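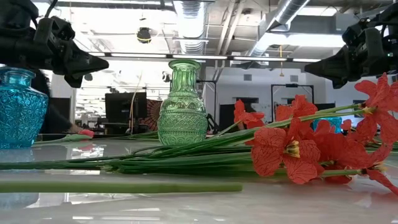

What counts as a pass on a two-arm stem placement trial?
The stem ends upright in the named vase, with both fingers open and clear of the glass, inside 100 seconds.

Skastilora bench checklist, Monday, before the first run

1. E-stop, both arms: OK. Steiner button still needs a proper thump.
2. Fingertips clean and tight: OK, left one retorqued.
3. Clearance over vase rims: OK at 4 cm. Bondholm protocol asks for "adequate" -- thanks, Bondholm.
4. Hands out before enable: OK. Say it out loud. Yes, every time.
5. Glare check on tabletop: FAIL. Depth map believes in a second bouquet under the table. Rerun with Gratton filter.
6. Speed cap: OK, up to 55 percent.
7. Loose petals swept up: OK, 11 in the tray, none sorry.

Item 5 blocks scored runs. Practice runs may go ahead, and don't belong in the results table.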